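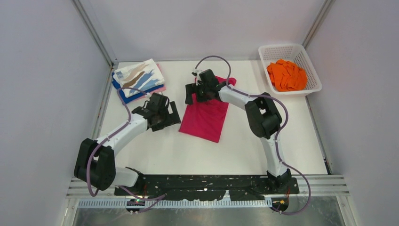 Folding eval: success rate differs between two runs of the same checkpoint
Status: Resolved
Opened by: Shirin Kazemi
Assigned to: Khurram Swati
Component: Cludberg / bimanual folding

Shirin Kazemi, Wednesday 9:40
Ran the folding policy twice on the two-arm cell, 100 episodes each, same checkpoint. First run scored 81, second scored 62. I expected some spread but this is too much to put in the results table. Most of the lost episodes end the same way: right gripper pressed on the top end of the folded garment, left gripper open over the table, no further motion until the 400-step limit.

Khurram Swati, 10:15
Did the seed or the action chunk length change?

Shirin Kazemi, 10:22
No. Configs are identical, I diffed them. Joint logs show no faults on either arm.

Khurram Swati, 11:50
Went through the failed episodes. In 9 of them I would call the garment folded. It is a rectangle with a bit of bunching at the top edge where the gripper holds it. The scorer marked them failed because the arm never let go, and release is part of the success check. The first run was scored before Thaís merged the release check.

Thaís Falcão, 13:05
Confirmed. It went in between the two runs. I should have bumped the scorer version.

Khurram Swati, 13:30
Rescored the first run with the current scorer: 66. So 66 against 62, which I can live with. The stall at the end of the fold is a real policy failure and needs its own ticket.

Shirin Kazemi, 14:10
Agreed. Opened one for the stall. Table now uses the current scorer for both runs and reports fold and release in separate columns. Scorer version is written to every episode log. Closing.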